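Mastholm Pitch Log

Pitch-by-pitch scoring for the Isby summer baseball league, typed up from paper scorebooks and cleaned until it loads without complaint. If you like arguing over when a tiring starter should have come out of the game, you are going to have a great time in here!

First public version, April 2023.

What you get

Every pitch from every game we have a complete scorebook for, across 6 seasons. Isby is a small wood-bat league and its box scores were never published anywhere except on the clubhouse door, so until now the only way to look anything up was to ask for the binder. The binder is wonderful (there are coffee rings on some of the best games) but it is a terrible place to compute a strikeout rate.

The log comes as plain CSV, one file per season, plus a small file of ballpark notes. No database needed. Open it in a spreadsheet if that's your thing.

Files

games.csv has one row per game, with date, park, both lineups and the final score
pitches_season1.csv through pitches_season6.csv have one row per pitch
players.csv matches player codes to throwing hand and batting side
parks.csv has fence distances and notes on the field

Columns in the pitch files

game_id: matches games.csv
inning, half: half is T or B
pitcher, batter: player codes
pitch_no: the pitcher's running count for the game, starting at 1
balls, strikes: the count before the pitch
result: B, C, S, F, X or H (ball, called strike, swinging strike, foul, in play, hit batter)
outs, runners: the situation before the pitch; runners is a string such as 1_3
note: whatever the scorer wrote in the margin, spelling left alone

Please do read the note column. The scorers were watching closely, and "arm slot dropping, get somebody up" is worth more to me than another decimal place of anything.

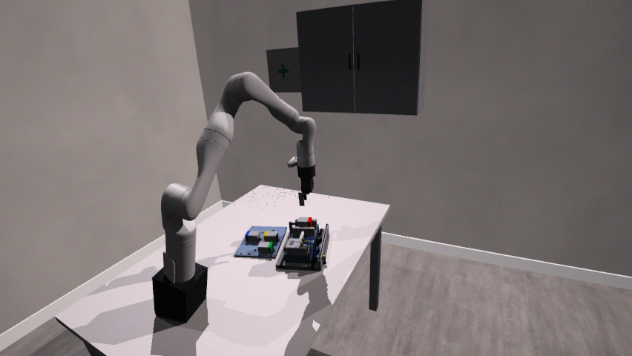 Light gray arm on its black pedestal, simulated view.

How it was put together

The books were typed in by hand with a little entry program called Gape, and I love it dearly. It shows one half inning at a time and won't let you move on until the outs add up to three or you tell it why they don't (walk-offs, rain, a game called for darkness). After that a second program, Witisell, replays each game from the first pitch and compares the runs it gets with the line score at the bottom of the page. When the two disagreed, we went back to the book.

Replaying turned up 34 games with a mismatch. Most were plain typing slips and were fixed on the spot. In 4 of them the book itself doesn't add up, usually around a double switch or a run that scored on a balk, and those games are flagged with book_error = 1 in games.csv. The pitches are in there as written. I didn't want to guess.

Things to watch out for

There is no velocity and no pitch type. The scorers used pencils.

Foul balls with two strikes were not always marked in season 1. Pitch totals from that year run low, and long at-bats look shorter than they were. From season 2 on, the scorers used a different sheet with a box for every pitch, and the trouble goes away.

Intentional walks are written as four balls in every season, even where the batter was simply waved to first. The margin note usually says IBB.

Player codes stay the same from year to year, including when somebody changes teams. A pitcher who came back after a season off keeps the old code too.

Exhibition games are left out, and so is the home run derby, sadly.

Something to try first

Take a starter's pitches and split them by trips through the batting order, then look at the share of swinging strikes in each trip. A few lines of code will do it. You'll find pitchers who hold steady all night and others who fall off a cliff the third time through, and once you see the shape of it you will want to go through the whole league. Remember that managers pull struggling starters, so the third trip is mostly made up of nights that were already going well.

Using and fixing it

Use the log for anything you like, with a mention of the Mastholm Pitch Log. If you spot an error, open an issue with the game_id, the inning and the half, and I'll check it against the scanned page. Corrections go into the next release with a line in CHANGES.txt. Scans of the pages are too big to keep here, but I'm happy to send a single game on request.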